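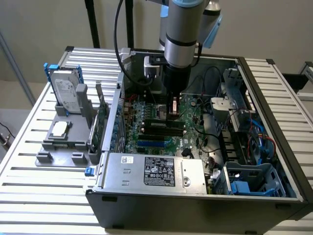 Figure 3. Open desktop tower with the memory slots exposed, lying on a slatted work table.

4.2 Dust load and memory contact faults

Desktop computers in the Jarnenwood survey were kept in three kinds of room: carpeted offices, hard-floored classrooms and storerooms with no regular cleaning. Settled dust was collected from the floor of each case with a dry brush, passed through a coarse sieve to remove hair and paper fibre, and weighed. The mass was then divided by the hours of use since the last recorded cleaning, so that machines with different histories could be compared.

Carpeted offices gave the highest dust load per hour of use, although the storerooms gave the highest total mass. Lahlou reported the same ordering in an earlier study of the Liem buildings, where the machines were older and the fans ran at a fixed speed. We follow her in treating fibre and fine dust as separate quantities. Fibre gathers at the front intake and can be seen without opening the case. Fine dust passes through and settles on level surfaces, including the tops of the memory slots (the general layout is shown in Figure 3).

Memory faults were logged at start-up with the Irker test routine, run for 40 minutes on each machine at a room humidity held below 90 per cent. A fault was counted as a contact fault only if it cleared after the module had been taken out and refitted in the same slot. Faults that moved with the module were assigned to the module itself and left out of the analysis.

The link between fine dust and contact faults was weak in machines with fewer than 600 hours of use since cleaning. Above 800 hours it became clearer, but only in the carpeted offices. Humidity may explain part of this – the storeroom readings for June are incomplete – and the two effects cannot be separated with the present data. Total dust mass was a poor guide in all three kinds of room. Section 4.3 repeats the comparison for the Grondico machines, which have a filtered intake.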